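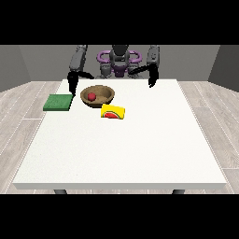 ¿Conviene pagar la licencia anual de Farari o seguimos con la versión de prueba?

Por ahora conviene seguir con la prueba. La licencia cuesta 4,000 por puesto y todavía nos faltan dos respuestas del proveedor antes de pedir el gasto.

**Viernes, cuaderno de evaluación, paquete de simulación Farari**

Empecé a las nueve con la escena de mesa que viene en el kit. Objetos usados: el cuenco de madera con la bolita roja adentro, la esponja verde y el paquete amarillo con la sandía impresa. El humanoide queda detrás de la mesa, con las dos pinzas vacías, y esa posición la guardé como pose inicial para todas las corridas de la semana.

Lo que anoté de la instalación:

- El instalador pide 42 GB libres. En la máquina vieja tuve que borrar los registros de agosto del año pasado (hay copia en el servidor).
- El módulo de contacto es de Sultitora y se activa con clave separada. La clave llegó el mismo día, pero el correo estaba en spam.
- La documentación está en inglés y la parte de fricción es muy corta. Dice el valor por defecto y no dice la unidad.

Lancé 15 corridas con la tarea de llevar la esponja al lado derecho de la mesa. Terminaron 13. Las otras 2 se detuvieron con el mismo aviso, "joint limit", en el brazo que está del lado de la esponja. Pienso que es por la pose inicial, el codo queda muy alto, pero no lo he comprobado.

Con el paquete amarillo no hice nada todavía. Quiero preguntar primero si el modelo es rígido o deformable, porque en el folleto de Brandlow (el distribuidor) se habla de "envases blandos" y en el archivo yo veo solamente una malla rígida. Si es rígida, para nosotros pierde bastante interés.

Comparación con Janjua: el kit de ellos es más barato y abre más rápido, pero no trae el segundo brazo incluido - se compra aparte. El precio final no lo tengo.

Pendiente:

- Escribir a Brandlow por la malla y por la unidad de fricción.
- Repetir las dos corridas fallidas con el codo más bajo.
- Ver si la clave de Sultitora sirve en dos máquinas al mismo tiempo.

Dejé la escena guardada en la carpeta común, con nombre "mesa_prueba". Por favor no cambien la pose, hagan una copia.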